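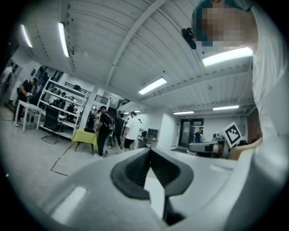 News > Members > Winter letter > Sharing a workshop

The shared workshop on the Messina side of the yard is open since December, and many members have asked me how it is going. I write this report for the ones who could not come to the meeting, and also for the ones who came but were sitting near the heater and did not hear.

First the numbers. We have 106 members now, and 14 of them rent a fixed bench. The others book by the hour. In the first weeks the book showed 264 hours, which is more than I expected for a cold season. The rent and the electricity together were $2,472, and the bench fees paid for a little more than half of it. The rest came from the joining fees, so for this year we are safe, but the joining fees come only one time from each person. Yuzhen Xu has prepared a table with three possible prices for next year. It hangs beside the door, and you can write your opinion on it with a pencil.

The biggest discussion was about noise. Natalina Costa repairs chairs and must use the hammer, while the bookbinders at the back want quiet. After a long talk we agreed that hammering and sawing are allowed until two in the afternoon, and after this only hand work that does not disturb the neighbor. On weekends the rule is the opposite, quiet in the morning and noise later, as the family upstairs sleeps long. Please read the paper on the wall before you start, it is different from what we said in the first letter.

About glue: the shop in Nullasa does not keep the bone glue any more. İlker Güler found another supplier, Fivotton, who sends it in small bags. I tried it on a drawer and it holds well, but it needs more time in the water before heating, I would say one full night. The old glue is still in the tall cupboard and should be used first. Whoever opens a bag, write the day on it.

The Jandex dust collector is making again the same sound. Morena Guerra cleaned the filter and changed the belt, and the sound became lower but it did not go away. She thinks it is the bearing. Until the new one arrives, please run the machine only when you are sanding and do not leave it on during lunch.

We also lost two clamps and one marking gauge with a brass screw. The gauge belonged to the father of Rosario Mazza, so he would be very glad to see it again. Maybe it went home in somebody's bag by mistake. You can put it in the letter box, without any explanation.

The next evening for beginners will be about sharpening. Bring one chisel or one plane iron, and an old towel. Stones we have enough. It is free for members, and guests pay the same as last time.

The key is now with Yuzhen in the mornings and with me after four.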